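Grastbridge College, Department of Property Studies
Residential Management, Unit 2: Security Deposits and the Condition Report
Instructor: Leonie Engelhardt
Issued 2022-10-28

Students are expected to have read this handout before the seminar. It should be kept with the handout for Unit 1, which covers the formation of the lease. The rules on deposits differ from state to state, and the course teaches general practice only. Where a state statute sets a deadline or a form of notice, the statute controls.

## Purpose of the deposit

A security deposit is money held by the landlord against the tenant's obligations under the lease. It remains the tenant's money until a proper deduction is made. In many states it must be kept in a separate account, and in some the landlord must tell the tenant in writing where that account is held. A manager who moves deposit money into a general operating account may expose the owner to penalties even when every dollar is later returned.

The deposit may usually be applied to:

- unpaid rent
- damage beyond ordinary wear
- cleaning needed to return the unit to its condition at move-in
- other charges that the lease names and the law allows

A deposit is different from a fee. A fee is paid for a service or a right and is generally kept. Calling a payment a "nonrefundable deposit" invites a dispute, and several states do not allow the term at all. Students should use the word "deposit" in written work only for money that may come back to the tenant.

## The condition report

The condition report records the state of the unit at the start of the tenancy. It is completed room by room, signed by both parties, and retained for the full term of the lease. A second report, on the same form, is completed at move-out. The two reports are then read side by side.

Entries should be short and factual. "Scratch on inside of bedroom door, below handle" is a usable entry. "Door fair" is of little help, as two readers may understand it differently. The writer should avoid words of praise and should never leave a line blank. If a room has no item of the kind listed, the entry is "none."

Kitchens and bathrooms take longer than other rooms because they contain more fixtures. Each fixture is listed on its own line. Items that belong to the occupant are left off the fixture list. Where furnishings are supplied with the unit, they are recorded on a separate inventory. 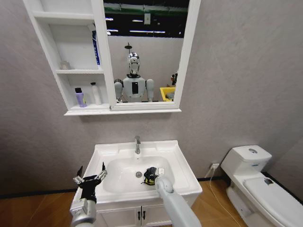
*Figure 1. Compact bathroom with mirror cabinet, sink, vanity cabinet and toilet.*

Photographs support the report but do not replace it. A photograph without a matching written entry is hard to place months later, especially in a building where many units are finished alike. The unit number and room should be written in the photograph log on the day of the inspection. Files should be stored in their original form, with any cropped copies saved separately.

The tenant must be given a fair chance to correct the report. Common practice is to leave a copy with the tenant and to accept written additions within a stated period. Additions are attached to the report. They are never typed into the original after signature.

## Ordinary wear and damage

Most disputes turn on this distinction. Ordinary wear is the decline that results from normal use over time. Damage results from neglect, accident or misuse. The following entries are typical of those treated as ordinary wear:

- paint faded by sunlight
- carpet flattened along a walkway
- loose cabinet hinges after a long tenancy
- light marks on a countertop

The following are typical of those treated as damage:

- burns or large stains in carpet
- a broken window or a missing screen
- unapproved painting of walls
- a chipped or cracked fixture that was sound at move-in

Length of tenancy matters. An item near the end of its useful life has little remaining value, and a landlord who charges the full price of a new one will often be found to have overcharged. The charge should reflect the value that was lost, with the age of the item stated.

Cleaning is considered separately. The test is the condition recorded at move-in. A tenant who received a unit in poor condition cannot be required to return it in a better one. Conversely, a unit handed over clean should come back clean, and a reasonable charge may be made where it does not.
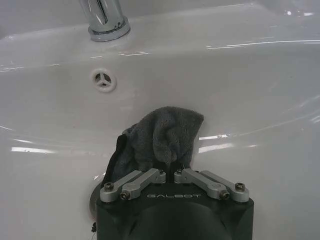

*Figure 2. Ceramic sink basin with chrome faucet and overflow hole.*

## Itemized statement

After move-out the landlord sends the tenant an itemized statement, together with any balance due. The statement lists each deduction, the reason for it and the amount. Receipts or estimates are attached where the law requires them. A single line reading "cleaning and repairs" does not meet the standard in most states.

The statement is sent to the forwarding address supplied by the tenant. If none was given, it goes to the last known address, and proof of mailing is kept on file. A manager who misses the deadline may lose the right to make any deduction, however well founded.

## Case for discussion

Salvador Tavares rented a one-bedroom unit in the Wendt Building from Vollmont Residential. He paid a deposit of $300. The move-in report was signed by both parties, but the page for the bedroom was left blank. On move-out, Vollmont kept the entire $300 and sent a statement with one entry: "bedroom carpet." The carpet had been installed by Cikus Flooring well before the tenancy began, and no invoice for a replacement was attached.

Students should prepare the following points for the seminar:

1. What the blank page does to the landlord's position.
2. Which records could be requested from the flooring company.
3. Whether the statement is sufficiently detailed.
4. How the age of the carpet should enter the calculation. 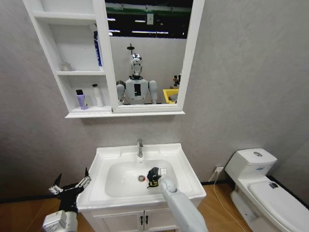 Who should be present at the move-out inspection?

Both the tenant and the manager should attend where possible. If the tenant has been given proper notice and does not attend, the manager may proceed alone, and the report should state when and how notice was given.

## Written work

Each student will submit a corrected itemized statement for the Tavares case, with a short cover letter to the tenant. The letter should be in plain language and should cite the lease clause relied upon. Where a fact is missing from the case, the student should say so in a note to the instructor and should not supply one. Submissions are handed in at the department office. Work submitted late requires the prior approval of Ms. Engelhardt.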